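Mondach Neighborhood Newsletter
2020-11-27

A Walk Around the Neighborhood, and a Few Notes on Our Trees

It is the day after Thanksgiving as I sit down to write this, and I expect a good many of you are doing what we do at our house, which is looking at the leftover pie and deciding that somebody ought to go for a walk first. So let me talk a little about walking, and about the shade trees that make it such a pleasure, because this item has been on my list since May and kept getting bumped for the drainage news.

My favorite loop starts at the Vika end of the neighborhood and takes me almost 90 minutes, though I should warn you that I stop a lot. I stop to look at other people's lawns, I stop to retie the same shoe, and I stop whenever a neighbor is out by the mailbox and feels like talking. A brisk walker could do it in far less time and would miss half the fun!
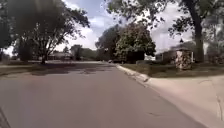
The other thing I like about the loop is that it doesn't ask much of you. The grades are easy, the streets are quiet for most of the afternoon, and you can turn back whenever you've had enough. If you're out with small children, I'd suggest keeping to the Nondari half, where there is more to look at and fewer driveways to watch for.

Now, the trees. When the neighborhood was laid out, the developer put in a good number of them close to the street, and we have been enjoying the results ever since — on a bright day you can go a long way with the shadows of the leaves all over the pavement. They do need some looking after, though. The association set aside $2,868 this year for pruning along the common strips, and the crew from Insaurralde Tree Care spent four days on it. They took out dead wood and raised a few low limbs, and I thought they left things very tidy.

Trees on your own lawn are yours to care for, of course. If a branch hangs over the street and you aren't sure whether it needs to come up, send a note to the association mailbox and we'll have somebody take a look the next time the crew is out. Please don't climb up there yourself with a handsaw (I have done it, and I don't recommend it).
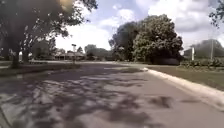

Curbs, Clippings and Lamps

A few smaller things while I have your attention. Leaves and clippings should be bagged or put in a bin, and kept back from the curb until the evening before pickup. A heap in the gutter looks harmless enough, but one good rain will carry it straight to the drain, and then I have to write about drainage again.
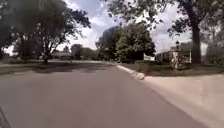 Yard lamps are the last item, and one I have a soft spot for. With the dark coming so early now, a light out front is a kindness to anybody getting home late or taking the dog out after supper. It needn't be anything grand. A slender post with a little lantern head, set in front of the house, does the job nicely, and where a big tree grows nearby it's worth checking after dark that the leaves aren't swallowing up the light. Give the glass a wipe while you're out there, too. If your lamp has quit and you'd like the name of an electrician, the office keeps a short list and is happy to share it.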